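Shared Snack Drawers and Small Storage: Walk-Round Checklist with Comments
Skaltholm, level one, tea room and project benches
Filled in by Cosmin Mihăilă, July round

Tick = fine, C = comment below, F = fix before next round

1. Benchtops clear of drips and crumbs: tick
2. Freestanding units sitting flat, no rocking: tick
3. Drawers run the full length without sticking: C
4. Drawers stop at the end of their travel: C
5. Handles firm, no cracks at the corners: tick
6. Labels readable from standing height: F
7. Food packets sealed or clipped: C
8. Nothing heavy stored above shoulder height: tick
9. Kettle cord clear of the sink: tick
10. Allergy card up and current: F
11. Shelf brackets (the Trilus ones) tight: tick
12. Bin lids closing: tick
13. Floor clear in front of anything that pulls out: tick

Comments

Eleven ticks was my target and I got nine straight off, plus two I would happily call ticks with a note attached. That is the best this floor has done since I took over the sheet, and I was grinning by the time I got to the bins. Whoever has been wiping under the toaster, keep going, it looks fantastic!

Item 3. The wide drawer under the Sandu microwave catches on the left runner. I took it out, brushed the runner and put it back, and it's much better, but a screw wants replacing. I have put a strip of green tape on the front so people know to go gently.

Item 4. I love a little plastic drawer unit for lollies and biscuits (they are cheap, they wash up beautifully, you can see what you've got) but I do check the stops on every single one. Some have a lip at the back that catches, some have nothing at all and come out in your lap. Pull slowly with one hand and keep the other flat under the front. If you feel the drawer start to droop, that's far enough. Write "no stop" on the sheet and pop a dot sticker on the handle.

Item 6. Two labels in the tea cupboard have faded to nothing. Marker pen straight on the plastic seems like a good idea on the day and is gone by spring. The label maker is in the Gedovov cabinet with a fresh roll in it. Big letters please!

Item 7. Better than last time by a mile. Three open bags of crackers, now clipped. Rice is in a jar. Sultanas are in a jar. I moved the cocoa into a jar as well and got a bit carried away and did the lentils.

Item 10. The card on the fridge is from before the new starters. I'll take names down at morning tea and reprint it, laminated, with a second copy for the bench end.
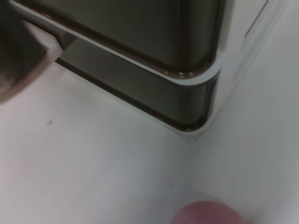
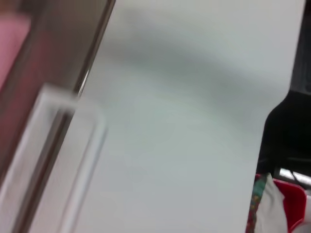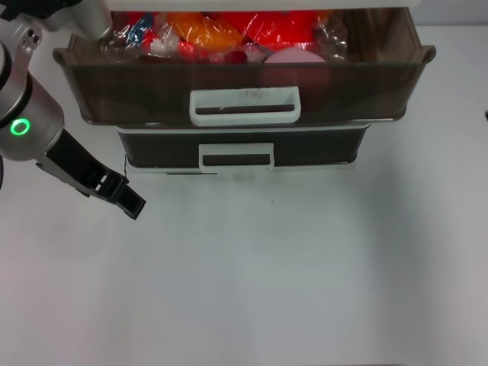 Weight on one side is my pet subject and it gets its own paragraph every round. A light unit with a drawer right out is a small seesaw, and the more you put in the top, the sooner it tips. So the test is to open the top drawer with everything in it and give the front edge a gentle press with one finger. In the smoky brown two-drawer unit on the white table, the packets are crowded against the back of the open top drawer, and I'd choose that loading every time, as the weight stays closer to the base. The one thing I'd do there is shift some of the packets down to the lower drawer and try the finger test again. Same for the craft drawers in the back room, where 695 grams of beads were sitting right behind the handle. I weighed them on the kitchen scales because I wanted to know.

To do before next round
Runner screw, microwave drawer: Cosmin
Two labels, tea cupboard: anyone with five minutes and the label maker
Allergy card reprint, two copies: Cosmin
Dot stickers, pack of 100: on order
Top drawer to lower drawer shuffle: please do it next time you're in there for a snack

Time taken, 20 minutes, plus the lentils.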